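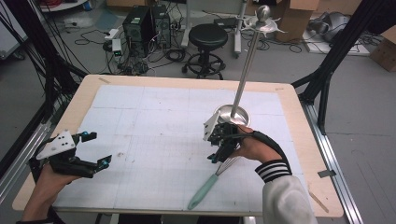
Hường Võ wanted to know whether she could use the open day recordings without reading anything first, and my answer was no, please read at least the bit about the grippers. So I've written the bit about the grippers, and then it grew, and now it's a README.

## What's in here

The folder holds the recordings from our open day at the Clitby workshop in November. There are 898 clips. They all show people doing small kitchen jobs at a table with a pair of hand-held grippers, one in each hand, and most of them involve the whisk going on or coming off the metal stand. I picked that task because I thought it would be quick to explain to visitors. It was, mostly!

Nothing in this set was done by a robot arm. Visitors held the grippers themselves and worked them by hand, and the arm demo (the Sovano one, over by the door) was recorded separately and lives in its own folder with its own notes. Please don't mix the two - the time stamps don't line up and I lost an entire afternoon finding that out.

## How the day went

We opened at 10 and had a queue by quarter past, which I hadn't planned for at all. Each visitor got a short go with the grippers closed and empty, just to feel how the jaws moved, and then 5 tries at the task. Children got as many tries as they liked until the next person started sighing.

The whisk is trickier than it looks. You can take it by the handle or by the wires, and we didn't tell people which. Lots of them went for the wires, because that's the end that happens to be nearer when it's hanging up. I've left all of those in. If you only want handle grasps you can filter on `grasp_part`, though I'd ask you to look at a few of the wire ones before you throw them out, they're some of my favourites.

Khanyisile Van der Merwe asked on the day if left-handed people had a harder time of it. I can't really say from this data. We noted handedness for the morning group and then the sheet went missing under somebody's coat, so the afternoon is blank. Sorry, Khanyisile.

## Folders

- `melar_am/` - morning session, everything up to the lunch break
- `melar_pm/` - afternoon session
- `practice/` - the warm-up goes, kept apart and not counted in the total
- `notes/` - my typed-up notes, plus a scan of Bùi's sketch of the table layout

"Melar" is just what we called the table setup, so don't go looking for a paper.

## Columns in `clips.csv`

| column | what it means |
|---|---|
| `clip_id` | running number, with gaps where I removed duplicates |
| `session` | `am` or `pm` |
| `hand` | which gripper picked up the whisk first |
| `grasp_part` | `handle`, `wires` or `unsure` |
| `done` | `yes` if the whisk ended up where the visitor was asked to put it |
| `remarks` | free text, mine, sometimes grumpy |

## Known problems

- The mat has a few marks on it. They're not labels and they don't mean anything, so please don't train on them as if they were targets.
- 3 clips in the afternoon have the wrong value in `hand`. I know they exist because my tally and the file disagree, but I haven't tracked them down yet.
- `done` was filled in by 2 of us and we weren't equally strict. I let a wobble pass and Bùi didn't.
- Sound was switched off throughout, so you won't hear the cheering.

## Using it

Have a go with it for teaching or for your own tests. If you put something together with it I'd love to see it, and if you find those afternoon clips please open an issue and tell me the numbers. The Sovano notes should be up once I've sorted out the time stamps - they need another pass.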